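Trosodix > Datensätze > Ornamente > README

Diese Website verwendet Cookies. Mit der weiteren Nutzung stimmen Sie dem zu. [OK] [Einstellungen]

# Ornamentverzeichnis Mosuncombe

Das Verzeichnis umfasst 1362 Einträge zu Zierformen an Möbeln, Türen und Hausrat aus Mosuncombe und Estville. Grundlage ist der handschriftliche Katalog der Sammlung Aoki, den Keyvan Tehrani abgetippt und Arash Sadeghi verschlagwortet hat.

## Inhalt

Jeder Eintrag steht in einer Zeile der Datei `ornamente.csv`. Trennzeichen ist das Semikolon, Kodierung UTF-8. Die wichtigsten Felder:

- `nr`: laufende Nummer, Lücken sind möglich
- `motiv`: Schlagwort aus einer Liste mit 33 Begriffen
- `traeger`: Gegenstand, auf dem das Motiv sitzt
- `farbe`: Farbe des Motivs und des Grundes
- `ort`: Fundort laut Katalog

Unter `ranke` fallen alle geschwungenen, pflanzlichen Linien, auch wenn sie in Blättern oder Punkten enden. Reine Spiralen ohne Blatt stehen unter `volute`. Im alten Katalog ging beides durcheinander.
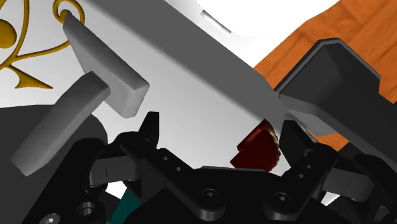

Motiv `ranke`, Gold auf Weiß (Rendering).

Bei `farbe` steht zuerst das Motiv, dann der Grund, also `gold/weiss`. Ob eine Verzierung gemalt, gedruckt oder erhaben ist, wird nicht erfasst – der Katalog macht dazu nur selten Angaben.

## Bekannte Mängel

Die Einträge ab Nummer 800 sind nur einmal gelesen worden. Bei 30 Einträgen fehlt der Fundort. Ortsnamen aus Estville sind noch nicht vereinheitlicht, das ist für September geplant.

## Änderungen

3.6.25: Feld `traeger` ergänzt, doppelte Nummern entfernt.

Kontakt | Impressum | © Trosodix | Nach oben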